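Home | News | Visits | Contact

Notes from the Open Day at Orklow
August 23, 2018 – by Gudrun Moen
3 comments | 67 shares

The Orklow workshop opened its doors to nearly 200 guests this month, and I had the pleasure of attending on behalf of the Gunholm training office. Tormod Söderlund welcomed the visitors and outlined the program, which concerned the use of robot arms in the repair and reuse of office computers.

The main demonstration dealt with memory modules. Britt-Marie Sandberg explained that a desktop case is a difficult place for a robot to work – cables seldom lie the same way twice, and the memory slots leave little room for error. Her group has recorded 157 practice runs to date.

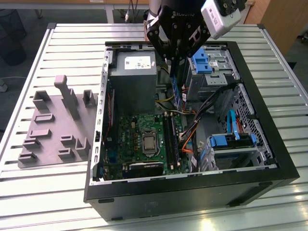 Questions from the floor concerned cost and the training of staff. Mr. Söderlund replied that technicians would continue to plan and check all work. A second open day is planned for September, and those wishing to attend should write to the Orklow office.

Share (67) | Older posts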